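Cuaderno de taller — agosto de 2025
Tinte con índigo, cuba 6, algodón y lino

Retomo lo que dejé a medias en junio. La cuba de fructosa se nos cayó dos veces y sigo sin tener claro si fue la cal o la temperatura. Esta vez cambio una cosa sola.

Índigo: el de Clurkska, bote abierto, molido otra vez en mortero con un poco de agua tibia y canicas. Hidratar bien, sin prisa, que luego salen grumos y manchan de puntitos todo el algodón. El de Gresstead lo guardo para la comparativa, viene mas fino pero huele raro y no me fío.

Agua: del grifo, hervida y reposada. Cal apagada nueva (la vieja estaba carbonatada, seguro, hacía costra en la bolsa). Fructosa por tandas, removiendo en círculo y sin meter aire.

Primera lectura de pH: 11. Bien. Flor cobriza en la superficie a la media hora, líquido de debajo amarillo verdoso, tirando a ámbar. En junio no llegó a ponerse así, se quedó en verde botella y yo tiñiendo igual, mal hecho.

Muestras de 300 g por tanda, peso en seco. Algodón descrudado con carbonato, lino sin descrudar a propósito para ver cuánto se nota. Se nota. El lino flota, coge a ronchas, hay que mojarlo la noche antes o no vale.

Inmersiones: tres cortas mejor que una larga. Entre una y otra, oxidar colgado hasta que no quede verde en las costuras. Ojo con los dobleces, ahí siempre se queda la raya clara.

Camisas: pendientes de teñir las del encargo Nonidis. Los botones dan igual, son de poliéster y no cogen. El hilo de coser también es poliéster casi seguro, o sea que los pespuntes van a quedar en claro. Avisar antes de meterlas — luego vienen las quejas. Probar primero con una vieja.

Azules, mesa y suelo:

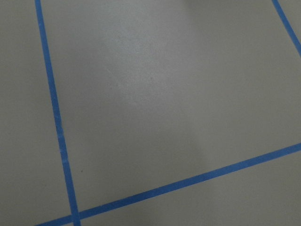
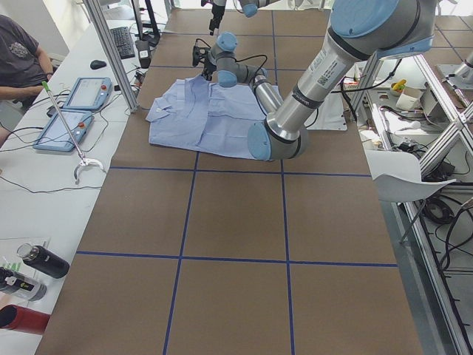
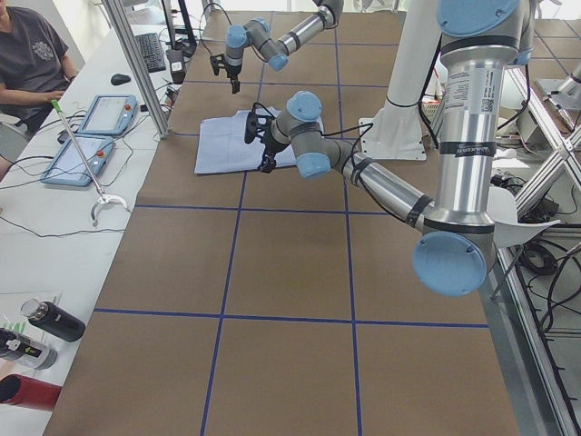
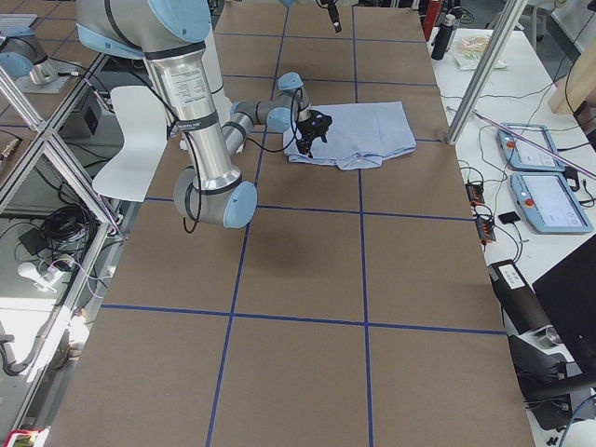 Solidez al frote: regular. En seco aguanta, en húmedo deja huella en el paño blanco, sobre todo la muestra de tres inmersiones sin aclarado ácido. Con vinagre en el penúltimo aclarado mejora bastante. Falta repetir con jabón neutro y agua más caliente.

Muestra 91 descartada, se tocó con el fondo de la cuba y subió todo el poso. Poner la rejilla SIEMPRE, o un cesto, lo que sea. La siguiente salió limpia.

Al final de la tarde la cuba ya iba floja: verde más apagado, flor deshecha, pH bajando. Añadida una cucharada de cal y dos de fructosa, tapada y con la manta. Mañana mirar antes de remover. Si sigue turbia no teñir, dejarla descansar un día entero.

Sobre el método Hashemi (el de la hoja pegada al armario): pide calentar la cuba antes de añadir el reductor. Yo lo hice al revés y funcionó, pero no sé si por suerte. Habría que hacer las dos seguidas con el mismo bote y el mismo agua. A ver cuándo.

Pendiente:
— pedir cal, queda para una cuba justa
— tiras de pH, las del cajón están caducadas
— etiquetar las muestras con hilo cosido, el rotulador se va en el primer lavado
— guantes largos, los cortos no sirven, tengo los antebrazos azules otra vez
— carta de tonos: faltan los dos claros, una inmersión de un minuto y otra de tres

Los restos del mortero al tarro con tapa, no al fregadero.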